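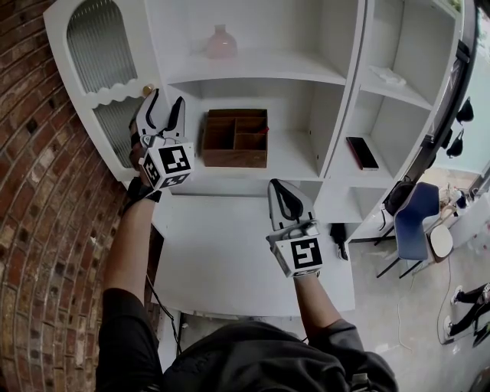 Two grippers at the shelving unit, one by the cabinet door.

Blog » Workshop notes » Budget

Search this site Go

I finally have the numbers for the gripper purchase. Greltotov quoted $1474 for a pair of hand-held grippers, cables included. Vorum came in lower, but with a 46 day wait and no spare finger pads. I went with Greltotov and put 14 extra pads on the order – they wear out first.

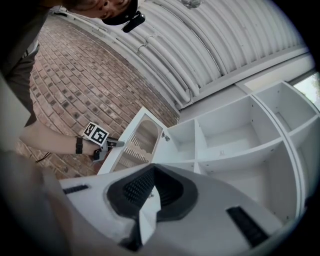 Storage and furniture are the part I under-budgeted last time. We need places to reach into at different heights, and a door or two. A white unit with open cubbies and one glass door on a hinge covers most of that, and the shelf-pin holes inside are a plus if I want to change the spacing later. I have set aside money for one more like it, secondhand.

Still open: the arm itself. Brotard wants a deposit by June and I would like to see the payload figures first.

Comments (3)

gearbox_46: Did Vorum quote shipping separately? They did with mine.

Cuervo: Order more cables too. We ran short in a month.

tallpine: What are you paying for the pads?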